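Debut feature shot in a disused Welsh wool mill gets UK cinema release

Vuvine, the low-budget drama filmed over one wet autumn in a former wool mill in mid Wales, will open in UK and Irish cinemas in October, its distributor has confirmed.

The film is the first feature from writer and director Tudur Jarman, who made his name with short films and spent several years as a sound recordist on television dramas. It stars Salamatu Gbeho as a repair engineer sent to close down a factory where the last night shift has refused to go home.

Osolska, the distributor, picked up the rights in the spring after the film played to full houses at two small festivals. It will open on 72 screens, with more to be added if the first weekend goes well. A wider release in Europe is planned for the new year, starting with Switzerland and Austria.

Gbeho, who grew up in Cardiff and trained as a stage actor, is in nearly every shot of the film. She said she had read the script on a train and missed her stop.

"There's very little talking in the first half hour," she said. "She walks in, she takes her coat off, she starts work. I liked that I would have to do it all with my hands and my face. I spent a fortnight learning how to strip down a motor, and I'm still quite slow at it."

The cast also includes Ching-wen Chuang as the shift leader, Mrs Lau, and Roswitha Nägeli as the voice of the company's head office, heard only over the telephone. Nägeli recorded her part in Zurich in a single afternoon. She and Gbeho did not meet until the first festival screening.

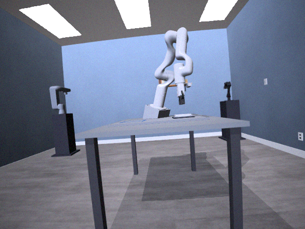 Filming in the mill

The production was based in the mill for the whole of the shoot, with the cast and crew staying in two guest houses and a bunkhouse nearby. Jarman said he had looked at more modern buildings in Newport and Bristol before settling on the mill, where the old looms had been taken out years ago and the floors left bare.

It rained for much of the time. The roof over the east end leaked on to the set twice in the first week, and one long scene between Gbeho and Chuang had to be moved to the ground floor at short notice. That version is the one in the finished film.

"We lost most of a day and we ended up with a better scene," Jarman said. "The ceiling is lower down there. They have to stand closer together, and the whole argument gets quieter."

The shoot took 50 days, most of them worked as night shoots, with breakfast served at six in the evening. Local people played the night shift workers. More than 100 turned up to an open casting afternoon in the village hall, and 11 were given speaking parts. One of them, a retired bus driver, has since been signed by an agent in Swansea.

Producer Araba Zakaria, whose company Amissah also backed Jarman's last short, said the money had come together slowly. A first investor dropped out a month before filming was due to begin, and the start date was put back while she looked for another.

"We had the building, we had Salamatu, and we had a gap in the budget," Zakaria said. "I rang everyone I had ever worked with. Some of them rang back."

The rest of the money was found with help from Gonitz, a post-production house which agreed to take on the edit and the sound mix in return for a share of the film's earnings. The edit took most of the winter.
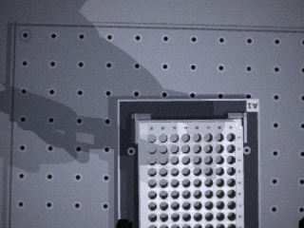 Jarman cut the film from an early version of two and a half hours down to 98 minutes. A subplot about the engineer's brother was removed entirely, and the ending was changed after a test screening in which several people thought the final shot was a dream. He has said he does not plan to release a longer version.

The music is by Chuang, who had not written for film before. She played Jarman some pieces on the upright piano in one of the guest houses during the shoot, and he asked her to carry on. Her score uses piano, a harmonium and recordings made in the empty stairwell of the mill. It will be sold as a download from the day the film opens.

Reviews from the festivals were mostly good, though some critics found the opening too slow. Several praised Gbeho's performance and the camerawork in the night scenes.

Vuvine has a 12A certificate. Preview screenings with a question and answer session will be held in Cardiff, Aberystwyth, Manchester and London in the week before release. Jarman and Gbeho will be at all four, with Zakaria joining them in Cardiff. Tickets for the previews go on sale in September from the cinemas taking part. There will also be a free showing in the village hall for the people who worked on the film and their families.

Jarman is now writing his second feature, a comedy set on a car ferry – again for Amissah, with filming expected to start next summer.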